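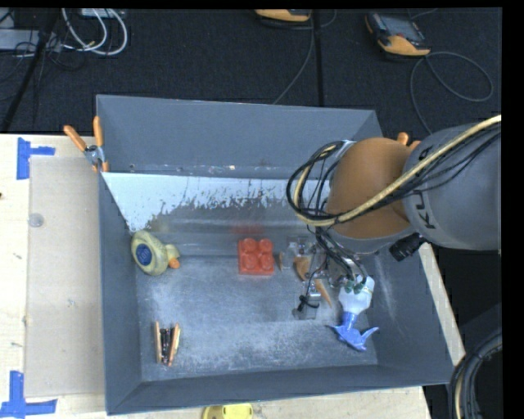 My project was about gas storage, and specifically why the town of Clitell still keeps an old salt cavern full of natural gas when a pipeline runs right past it. I picked it because my uncle heats his house with that gas and complains about the bill every October! Most of my time went into rust, though. Steel that gets used hard ends up looking like the floor of that gray bin, all whitish scuffs and scratches, with rust-like specks up along the seam, and the well casings at Clitell have the same kind of enemy – salt, damp and a lot of years.

The cavern sits 2,000 feet down and the company, Altard, lets gas in and out 12 times a year. I asked them for 18 years of pressure logs and got 200 pages of printouts (I typed in every number myself, never again). When I plotted them, the winter dips were way smaller than I'd guessed, even in the cold years.

I also wanted to compare Clitell with the tanks at Ulia, but those hold heating oil and they're measured differently, so I dropped that part. My graphs are at the back, and the one for the third winter has a gap where two pages were missing.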